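How Brushes Hold Paint and Powder

A brush looks like a simple tool. It has a handle at one end and hairs at the other. The way those hairs are made and packed together decides what the brush can do.

Brush hairs are also called bristles. Some come from animals, such as pigs, goats and horses. Others are made in a factory from a kind of plastic, usually nylon or polyester. Animal hair has tiny scales on the outside, a bit like roof tiles. You can't see them without a microscope. The scales give paint and powder something to catch on.

Plastic bristles are smoother. They don't soak up water, so they keep their shape well in thin paints like acrylic. Makers can rough up the ends so they pick up more colour.

Why does water stay in a brush?

Dip a paintbrush in a glass of water and lift it out. Most of the water stays between the hairs. Water sticks to itself and it also sticks to the hairs. In the narrow gaps it gets pulled in and held there. This is called capillary action. It is the same thing that makes a paper towel soak up a spill. 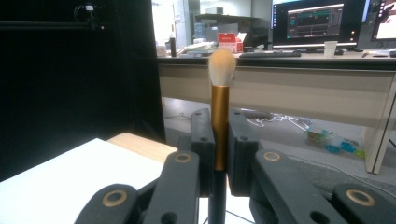
Powder works differently from water. There is no liquid to pull into the gaps, so the grains have to rest on the hairs or get trapped among them. A brush for powder usually has a wide, soft head. The makeup brush in the photo has a fluffy, cream-white one that narrows to a slight point, and the long gold-coloured part under it is the ferrule. A ferrule is the sleeve that joins the hairs to the handle. Glue inside it stops the hairs from falling out.

In the town of Laxdal, Rosaire Robichaud makes brushes by hand. She weighs the hair for each one, taps it in a small cup until the ends line up, and ties it with thread before it goes into the ferrule. She finished 136 brushes in June. Most were for sign painters.

Try it yourself

You need two old brushes, one soft and one stiff, and a saucer of flour. Dip each brush in the flour and tap it once over dark paper. Which one drops more? Now wet both brushes and shake them over the sink. Do you get the same answer?

Wash the brushes in warm soapy water and lay them flat to dry.

Words to know

Bristle: one of the hairs on a brush.
Capillary action: the way a liquid is pulled into narrow gaps.
Ferrule: the sleeve that holds the hairs onto the handle.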